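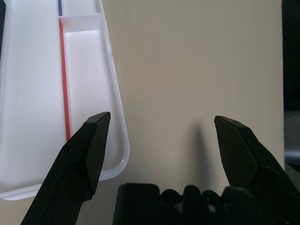 Une trousse rangée ne fait pas un élève ordonné, objecte Aaliyah Marchand. Ce chapitre lui donne en partie raison. On prête beaucoup de vertus aux compartiments, et les preuves sont maigres.

CHAPITRE 7
Ranger le petit matériel
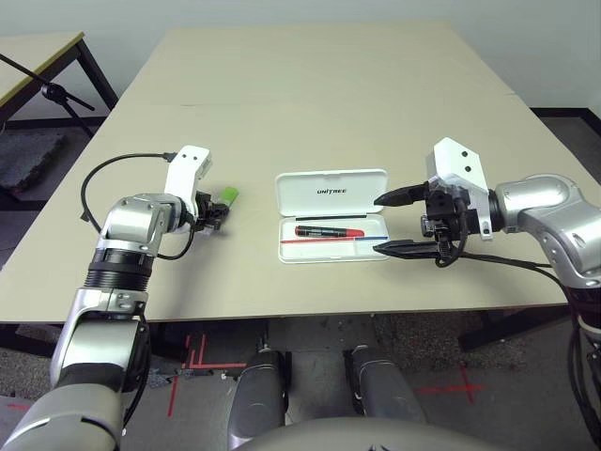

Selon Zaid Daher, chaque crayon devrait avoir sa case. Soit, mais qui la choisit ? La méthode Stuta laisse la question ouverte. 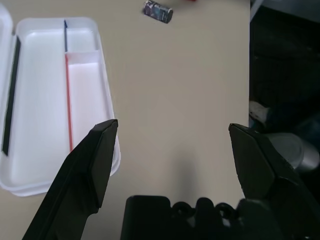 Fig. 12. Plumier blanc à compartiments, sur la table.

Un long compartiment accueille les crayons ; le reste se discute.

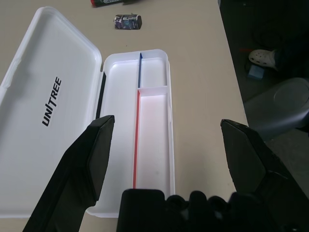 Et si l'on vidait tout d'abord ? demande Khrystyna Harasym. Essayez le jeudi, puis revenez voir en mai avant de conclure.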